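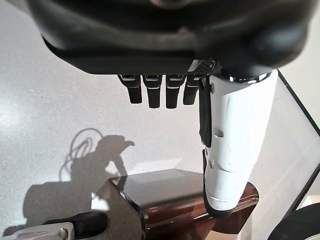 351 shares | 18 comments

I've been using the Vemness lidded box for our small laundry since August, and I'm kind of in love with it! My old system was a mesh bag (always missing) plus a pile on top of the washer (always sliding off the back), so the bar was low. Eirini Spanos had one at her place and I bugged her about it until she sent me the link.

It's a plain rectangular box with a hinged lid in a see-through dark brown, and I mostly use it for the little dark stuff that vanishes in a full load.

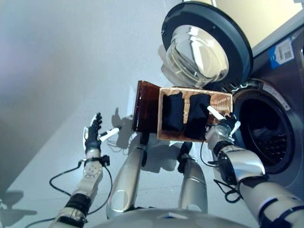 What sold me is how easy it is to bring right up to the drum with the lid tipped back. Our washer is a front-loader and I used to drop half of everything on the floor – now I fold the small things straight into the box and carry it down the hall in one trip. The inside is shiny and I thought it would look cheap, but I like it.
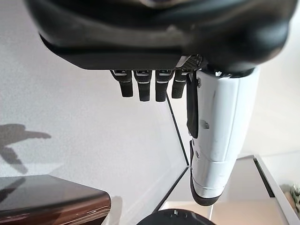 The corner, Saturday morning

Gripes? Sure. The lid shows every fingerprint. It's also not big, so don't expect bath towels to fit, and at 50 bucks I wanted a handle on each end. I looked at the Clinum one too and it was cheaper, but the lid lifts all the way off and I know I'd lose it in a week.

I'd buy it again, maybe a second one for the dish towels.

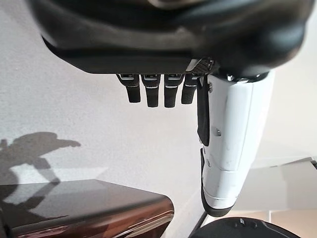 Can you put damp clothes in it?

I wouldn't leave them in there with the lid shut. Mine only gets dry stuff, and I wipe the inside out every couple of weeks.

Share this review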